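One Pot for Two Jobs: A Small Study of Steaming Buns on a Tabletop
Student project report, Everyday Kitchens course, September

Why I picked this

I grew up in a house where the stove was always full, and when I moved into student housing I found myself with a single socket, a small table and a great longing for steamed buns. So when the course asked us to choose an ordinary kitchen task and look at it closely, I didn't have to think for very long! I wanted to know whether an electric pot with a steaming basket could take the place of a stove, a wok and a stack of bamboo, and what kind of room and table a person needs to use one comfortably.

The buns came frozen from Tuvitham, a little grocery near campus that sells them in bags of 6, and I also kept notes in a Pichon notebook that now smells faintly of yeast.

The appliance

What I like about this sort of cooker is that it is really several things stacked together. There is a base that sits on the table, a basin, and then a steel pot or basket on top, depending on what you feel like eating. The pot is wide and shallow with a little white handle sticking out to the side, and it says Midea on the basin in letters so faint that I had used it a few times before I noticed them. With food lying in the bottom you can see at a glance how far along you are, and I found I looked in far more often than I would have with a deep saucepan (my grandmother would have scolded me for it).

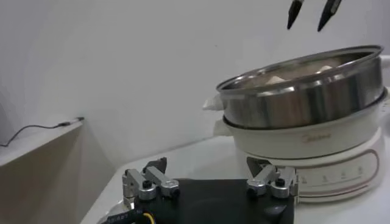 Setting up the table

I tried a few arrangements before settling on one I was happy with. The cooker goes in the middle of a plain white table against the wall, the lid lies flat to the left, and a big plate waits on the right for whatever is done. It sounds fussy to write down where a lid should go, but a glass lid with a metal rim takes up a surprising amount of space, and on my own desk at home I kept balancing it on top of my books, which was a terrible idea.

For each batch I poured 400 milliliters of water into the bottom, put the basket in and spaced the buns well apart so that they had room to swell. My notes and timer were on the laptop on a smaller table next to the first one, well away from the steam.
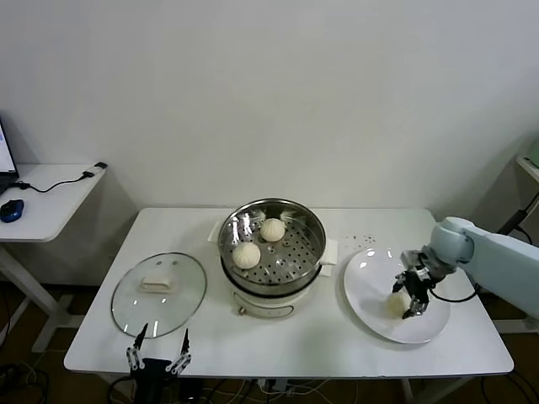

I took the buns out one at a time and gave each a moment on the plate before tearing it open, although I will admit that my patience got shorter as the afternoon went on. The ones with a twisted, pleated top are lovely to look at and a bit harder to judge, as the thick knot of dough in the middle is the last part to soften. I learned to press there first.

What I found

Over the whole project I steamed 47 buns, and only 2 were bad enough to throw away, both from an early batch where I had let the water run low. Buns placed close together stuck at the sides and tore. A lower setting with more time gave me a softer skin than a high one, and I would happily wait for it.

Cleaning took longer than I had hoped. The little holes in the basket floor collect dough, and a soak in warm water with a drop of Tredico dish soap did more good than any amount of scrubbing.

If I did this again

I would line the basket with paper for half the batches and compare, and I would love to try making the dough from scratch. I would also wipe the table between batches, as crumbs have a way of getting everywhere.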